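Who Makes the Rules for Robots?

Bunilo's Big Questions – for curious readers ages 8 and up
19 Sep 2021

Think about the rules in your kitchen at home. Don't run with scissors. Don't touch the stove. Ask before you plug in the blender. Robots have rules like that too, and so do the people who work near them! I visited a robot lab in Stedport to find out more, and I came home with a whole notebook full.

The first thing I learned is that a robot arm has no idea you're there. A dog will hop out of your way. A plain robot arm just goes where it was told to go, and if your elbow is in that spot, too bad for your elbow. (Some arms can feel a bump and stop, but you still wouldn't want the bump.) So most of the rules are really about people and robots staying out of each other's way.

Rule one at the lab is taped to the door: know where the stop button is. It's big and red, and anybody can push it. You don't need to ask first, and you won't get in trouble if it was a false alarm. I asked if I could push it, just to see. They said yes – and everything froze. I may have pushed it again.

Rule two is to keep out of the reach zone. Stretch out your arm and turn in a circle. All the space your fingers could touch is your reach zone. A robot has one too, and while it's moving, your hands, hair and sleeves stay outside of it. Do you need to pick something up off the table? Stop the robot first, then reach.

Rule three is "slow before fast." A new job gets tried at a crawl, over and over, before anyone lets the robot speed up. One tidying-up job at the lab had to be run 2,000 times before it counted as tested. I get bored after brushing my teeth once.

Then there's a rule I really like, and it has to do with the table. Only the things for the job go on it. No phones, no snacks, no coffee mugs! Extra stuff can get knocked over or grabbed by mistake. Robots with two arms need an extra rule as well: the arms have to be kept from crashing into each other. 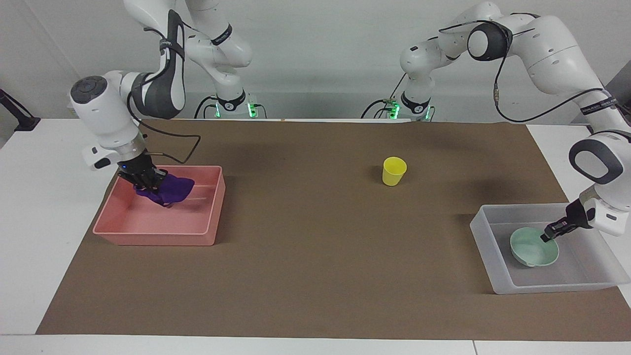 Two arms, one table: one gripper has hold of a purple cloth, and the other is reaching toward the rim of a green bowl.

The lights matter too. Lots of machines use little colored lights to tell you how they're doing, but the colors don't mean the same thing on every machine. You have to learn the ones for the robot you're working with. Guessing is against the rules!

So who writes all this down? Big groups of experts from many countries meet and agree on safety standards. A standard is a long, careful rule book that everybody can share. Then each lab adds its own house rules, like the ones on that door.

Try it at home: pick a grown-up to be the robot. Have them sit at a table and put away some plastic cups, very slowly, with their eyes closed. Your job is to write three safety rules before they start. Don't forget to choose a stop word. Mine was "pickle."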